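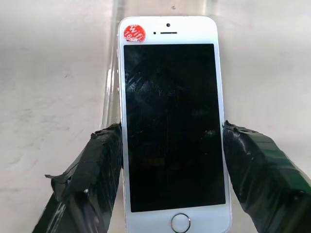
Wrist cam, phone held between taped fingers over the clear holder. Display off.

**9/9/20 — Phone handling task, gripper and camera notes**

Student project, second build. Present: me, Kadri Kütt. Visitación Mateos joined by phone for the threshold discussion.

Goal for the session was to settle three open items before the first-year group takes over the cell: finger wrap, pregrasp height, and whether the wrist camera view is good enough to label grasps without the overhead camera.

**Finger wrap**

Still black wrap on both fingers. It is wrinkled and the left one has a torn flap on the outer side. The flap is outside the contact area, so I left it alone. Kadri wants to strip both fingers and rewrap with a single overlapping pass from tip to base. Agreed, but after the baseline set is complete. Changing the contact surface in the middle of a set would make the Juška comparison useless.

The wrinkles also throw bright highlights into the wrist view. The segmentation script treats some of them as phone edge. It is worst on the right finger, where the wrap has a lot of shine on the flat faces. Options:

- matte cloth tape over the current wrap
- mask the fingers out with a fixed polygon that moves with jaw width
- move the lamp

The polygon is the least work. Kadri has the jaw width already in the log, so the mask can be driven from that.

**Pregrasp height**

Contact point should be near the vertical midpoint of the phone. Lower than that and the fingers close beside the home button, where the phone tips back as the arm starts to lift. Higher and the left finger gets close to the side buttons. Midpoint stays as the default. Offset parameter in the config is now 0 and should not be edited to fix a bad camera calibration, as happened with the last build. If the grasp is off, redo the calibration.

**Camera view**

With the jaw closed on the phone, the bottom of the phone runs out of view, just under the home button. Top bezel is fully usable: lens, earpiece slot and the red-orange "wifi" sticker in the corner all show. The sticker makes a good orientation cue, better than the home button, which is only partly in view. Proposal is to use sticker position for the upright check and drop the button detector. Visitación pointed out that this ties the check to one phone. True. The Clilto phone set has no stickers, so we would need to add a marker to each one. Noted, not decided.

Scratches and smudges on the glass give false edges inside the black display area, mostly upper left. Tried a blur before edge detection. It removed most of them and also softened the edge of the clear holder, which was weak to begin with. The holder is going to be a problem either way. Against the light tabletop it is faint vertical lines and little else. Colored tape on the rim is the obvious fix — to be tried on the spare holder first.

**Data**

Baseline set stands at 2,785 labeled images. Target is 3,793, the size of the Castalska set, so the two can be compared without resampling. Held out 700 for validation. Kadri checked 100 labels by hand and found the usual two errors: highlight labeled as metal rim, and holder edge labeled as phone edge. Same causes as above.

Exposure is now locked. Earlier images were taken on auto and the tabletop goes from near white to gray depending on how much black wrap is in view. Keep those in a separate folder. Do not delete them, they may be useful for augmentation.

**Closing force**

Kept at the low setting. I would like a proper force curve before raising it. The wrap compresses, so the motor current rises in a slope with no clear step at contact, and the current threshold we copied from the Listutdale club code is too high for it. Visitación suggested thresholding on the slope over a short window. Will write that up as a separate function so the old one stays available for bare fingers.

**To do**

- Jaw-width mask (Kadri)
- Slope threshold function, with a plot for bare and wrapped fingers (me)
- Tape on spare holder rim, repeat edge test (me)
- Ask Visitación for the marker size she used on her own project
- Rewrap both fingers once baseline is done
- Wipe the display before each set and write it in the log
- Update the setup sheet for the first-year group. It still shows the old camera mount.

Demo is in December. Mask and threshold first, the rest can wait until the baseline set is closed.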